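Setting Up the Drundar Gripper Kit for Kitchen Boards and Other Flat Wood

Posted June 4, 2019

If you bought the Drundar kit from Puvbridge after reading our first look, you probably have it bolted to your arm by now and are wondering why it's so good with blocks and so fussy with anything flat. I was in the same spot for the better part of a week! Flat wooden things are heavier at the far end than you expect, and they love to swing. So let's go through it together, and I'll tell you what I changed from the settings in the booklet.

Start with the arm powered down. Check that the mounting screws are snug, then wiggle each finger gently by hand. A tiny bit of play is fine. If you feel a click, take the finger off and seat it again before you go any further.

Power up and open the Astau control panel (the free version does everything we need). Go to Grip, choose Custom, and set the closing force to level 3. The booklet suggests starting lower, and for a sponge or a plastic cup I'd agree, but a board will pivot right out of a soft grip. Save that as its own profile so you don't have to type it in again.
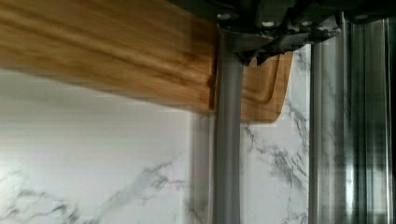
Next comes the approach. Bring the fingers in slowly near the end of the board, stop, and close. Wait a moment before you lift – I use a pause of 200 milliseconds – and then go straight up a little way before you ask for any sideways travel. Most of my early drops came from moving up and across at the same time.

Once the lift feels steady, you can raise the travel speed one notch at a time. Run the same move 3 times at each setting, and if the board tips on any of them, go back down a notch and leave it there. I know it's tempting to rush this part (I did, and I have a dented baseboard to show for it).

One more thing for folks with the older Seidel controller: you may see error 3060 when you load a custom profile. Restart the controller with the gripper unplugged, plug it back in, and load the profile again. If the error comes back, write to Puvbridge support and include your profile file. They answered me the next morning and were very patient with my questions.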